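Can a Machine Keep House Yet? Notes on Arranging Flowers

September 2025

Readers of this blog will know that I follow the question of household robots with interest and a fair amount of doubt. The chore considered in this entry is a modest one: placing dried flowers in vases.

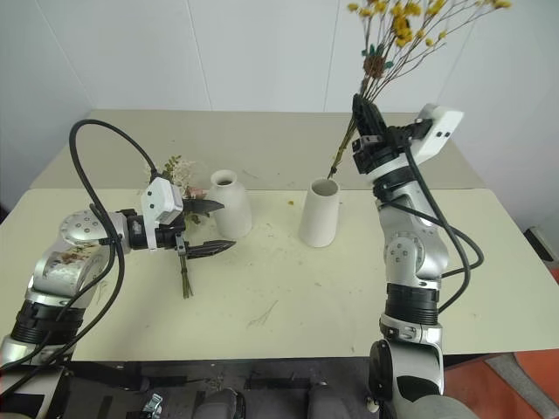 Why a small chore is a hard one

Dried stems are a demanding material. They are brittle, they tangle, and no two bunches have the same shape. A person picks up a bouquet and adjusts the grip without thinking. A machine with two fingers must settle on one place to hold it and one amount of pressure, and then guide several thin stems toward an opening at the same time. Yellow blossoms held over a white cylindrical vase make a pleasant sight, but the mouth of that vase leaves limited room for error.

The cleaning up should also be counted as part of the work. Bits of plant lie on the tabletop, as they do in my own dining room whenever I handle dried flowers. A household would expect the same helper to wipe the surface afterward, and that calls for a different tool and a different set of motions.

What I would ask before buying

At the Brusport home fair last November, a sales representative told me that a machine of this general type had practiced a single chore 3000 times. I have no reason to doubt the figure. I would still prefer to know how it performs on the first attempt in a kitchen it has never entered, with a vase it has never handled.

My own trial list has 9 chores, from folding towels to emptying the dishwasher. Flower arranging was added this year at the request of a reader in Gukmont — a sensible suggestion, as it tests patience more than strength.

Present position

I remain of the view that a general household machine is not ready for an ordinary home. Single chores, under steady conditions and with someone nearby, are a more reasonable expectation. The list will be reviewed again next year, and further suggestions from readers may be left in the comments.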